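Simulation corner: the lab bench set passes 1713 episodes

Big month for the Curell project! The lab bench collection, which started back in the spring as a side task to keep the simulator busy, now stands at 1713 accepted episodes. We had hoped to get there by December, so everybody involved should feel very good. For readers who joined the list recently, these are practice runs recorded in simulation. A person steers two arms over a virtual table, the software stores every joint position and every camera view, and the learning system later studies the lot and tries to work out how to do the same job without a person at the controls.

We get asked a lot what the learner gets to look at, so this time we pulled some views out of the set. The training code, which we call Bepari, doesn't get a nice clean overview of the table the whole way through. It also gets close views like the one below, where the gripper links take up a huge part of the picture, the room is tilted, and the tile pattern has ended up across the top. New drivers tend to hate this view for the first hour. Then they start reading it, and after a week they miss it when it's switched off. 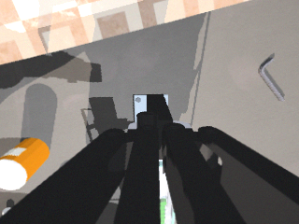
What changed since the last issue

The largest change is in how we shuffle the table. Until recently every session began from one of seven fixed layouts, and Bepari got lazy. It learned where things usually were and reached there, whether or not the thing was there. (There is a lovely recording of it closing very confidently on thin air, over and over.) Now the objects get a fresh position and a fresh rotation at the start of each episode, and the canisters sometimes begin on their side. That one setting did more for us than a month of fiddling with the network.

We also split the tasks more finely. "Tidy the bench" sounded like a good task, but two drivers would do it in completely different ways and the learner ended up with a mushy average of both. The list now has 26 short tasks, each with one clear ending: stand a canister up, put the block beside it, move the marker to the other side of the table, and so on. A short task takes less than a minute to drive, so a bad one costs you very little. Throw it out and go again!

Third, we stopped deleting recoveries. If a canister slips and the driver goes back for it and gets it on the second try, the episode stays in and gets the "recovered" tag. We used to cut those because they looked sloppy next to the clean ones. They're some of the most useful material we have, because a learner that has only ever seen perfect grasps has no idea what to do after a poor one.

Two arms, one driver

Most of the questions in the inbox are about driving both arms at once, so a bit on that. The table in the bench set has two arms, one toward the left rear corner and the other in the middle of the far edge, and they can reach into each other's space quite easily. Our advice for beginners is to park one arm high and out to the side, do the whole job with the other, and leave it like that for your first couple of sessions. Handovers can wait. When you do get to them, move slowly enough that you'd be comfortable watching it played back, because Bepari copies your speed along with everything else, including every nervous twitch.

The orange canisters are still the favorite practice object. They're easy to find in any view, and the white label gives you a good hint about which way the thing is turned. The glass pieces are a different story. Depth readings behave oddly around anything clear, and for a long while we kept the gripper well away from them. The latest batch includes approaches to the stand with the glass panels, and we're really excited to see what the learner makes of those. No results yet, so ask us again next issue. 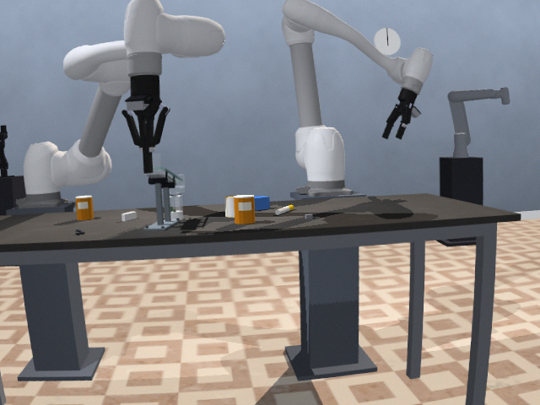 The bench with both arms, from the overview camera.

How an episode gets accepted

Every recording goes through Lataso, our replay checker, before it counts. Lataso runs the stored commands again from the same starting layout and compares where the objects end up. If the replay and the original disagree, the episode goes into the review folder, and somebody looks at it with their own eyes. Usually it's a grasp that was only just holding, and a tiny difference in contact was enough to lose it. Please don't be discouraged if a few of yours land there. It happens to the most experienced drivers too, and the review folder is where we found the friction bug that had been annoying us since summer.

A few requests for people driving this month:

Write the task line before you start recording. Plain words are fine, "put the blue block next to the canister" is perfect.

Wait a moment at the end with the gripper still. Lataso needs a quiet stretch to decide the task is finished.

Vary your approach! If you always come in from the left, come in from the right for a while.

If the simulator stutters, stop and discard. Stutters get stored as sudden jumps, and the learner takes them seriously.

Coming up

The Vandard scene is nearly ready for drivers. It has drawers, which means pulling, and pulling is something the bench set has almost none of. We've had a first go at it and it's great fun, though the drawer runners need a little more friction so that things don't fly open at the slightest touch. Access will be opened to anyone with an accepted bench session, and the signup sheet is in the usual folder next to the controller settings. Mornings before 10 are the quietest time on the server, if you'd like a smooth first drive.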